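Filed under: Home & Workplace Studies / Open papers

4.2 Extension leads on shared desks

Of the 322 desks surveyed at the Grallgate and Flatow offices in August, most had at least one extension lead lying on the work surface. The leads had been issued for use under the desk. Staff who moved them up said that they did not want to kneel to plug in a laptop, and several had stopped using the floor sockets altogether.

We recorded the type of lead, where it lay and which way the cable left it. Straight strips with the sockets in a single row were the most common type. Few were set square to the desk edge.

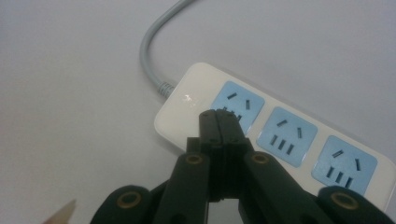

Figure 3. White power strip with light blue socket panels, lying diagonally on a pale tabletop. The grey cable leaves from one end.

Cable direction mattered more to users than the number of sockets. Where the cable left towards the sitter, 50 people reported catching it with a sleeve or a cup. Complaints were fewer where it ran to the back of the desk. Fixing clips were supplied at Flatow only, and 13 were still in use when we returned. The trial at Drollanthorpe is treated separately in Section 5.

Comments (3)

deskbound_k: Did you record desks with two strips plugged into each other? We find those every month.

Usmani reader: Table 2 gives Flatow before Grallgate but the text has them the other way round.

plm: Our clips came off within a week. Which adhesive did they use?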